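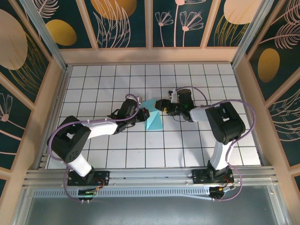 *Light blue on white tiles, near the middle of the grid.*

## 4. Folding the small cloths

I do my folding on the tiles now and I wouldn't go back to the kitchen table! The dark lines are there already, so you've got straight edges in both directions to check against. These steps are for the little square Hatinik cloths, but the bigger Kovent ones work the same way (you just need more floor).

**Before you start**

1. Wipe the tiles with a barely damp sponge and let them dry. Grit hides in the lines, so go along those too.
2. Shake the cloth out and drop it near the middle. Don't fuss over how it lands.
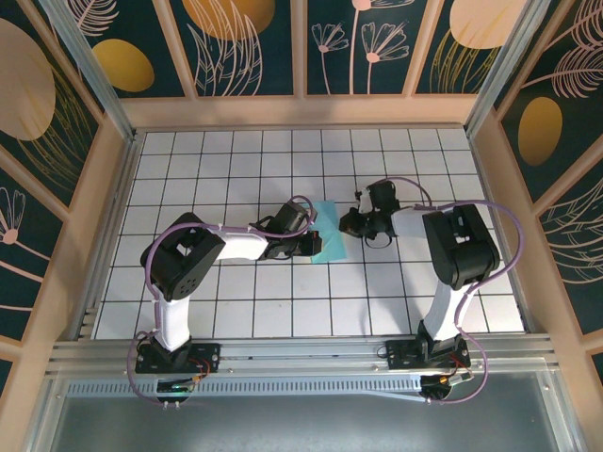
3. Find two neighbouring corners and pull them gently apart until the edge between them is straight. I start with whichever corner is tucked underneath, as it's the one I'll forget otherwise.
4. Turn the cloth so that edge runs along a line. Smooth from the middle outwards with something flat.

> **Note:** The cloth won't match the tiles exactly, and it doesn't need to. Get one edge right and let the other three fall where they like.

**Making the fold**

5. Pick up one edge by both corners and lift it a little way clear of the tiles.
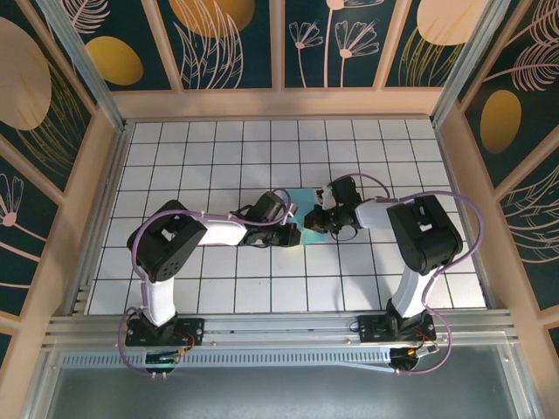
6. Bring it across to meet the opposite edge, keeping a bit of tension as you go (slack is where the creases come from).
7. Lower it, match the corners, then press along the fold.
8. Give it a quarter turn and fold again if you want the small size for the Jaidee tray.

> **Caution:** Don't tug a cloth that has caught on something. Let go, free it and start again from step 3. The hems are only lightly stitched and I've pulled two of them out myself.

Sunee Bunnag, who did the first batch for us at Tatstead back in July, stacks hers in piles of 20 with all the folds facing the same way. I've copied her ever since, and the piles do stay up better. For marks that won't wipe off the tiles, go to section 5.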